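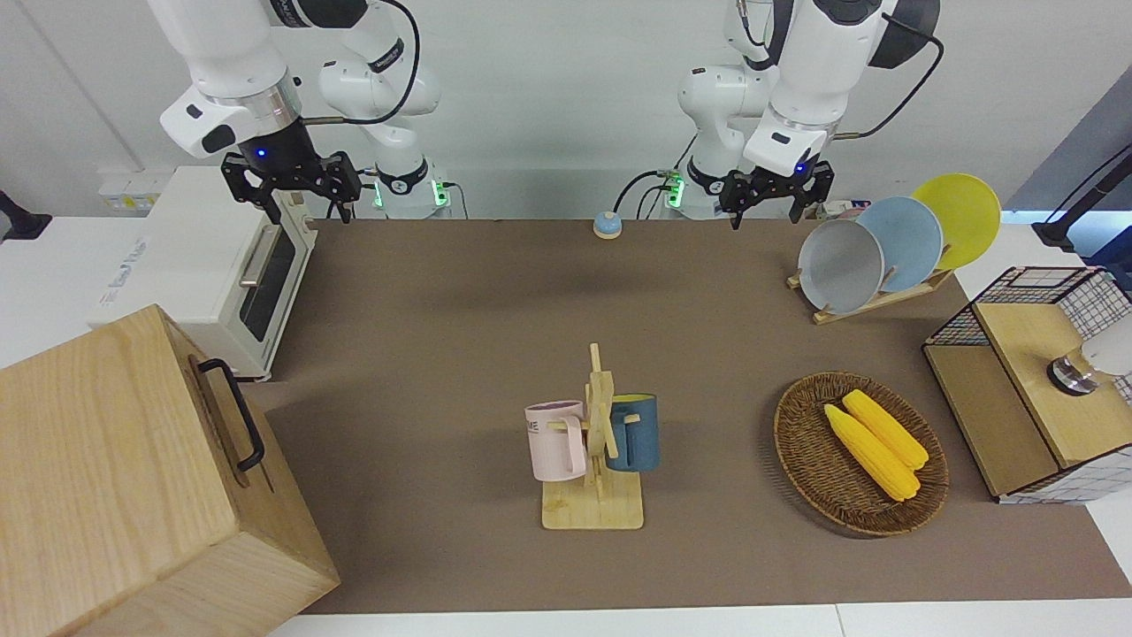
jarboleda
Can any of these do kitchen chores yet? Mugs on a tree, plates in a rack, that level.

wsalazar52
Plates, yes. We ran 500 rack loads at Lockwood and lost 4.

bnaylor
Lost as in broken? My kids do better than that.

wsalazar52
Dropped, one chipped. Mugs are harder - the handle has to find the peg.

elozano
Disagree. Mugs are fine if you slow down. Toaster oven doors are what stop us.

bnaylor
Slow is the problem. I'd be done and sitting down by then.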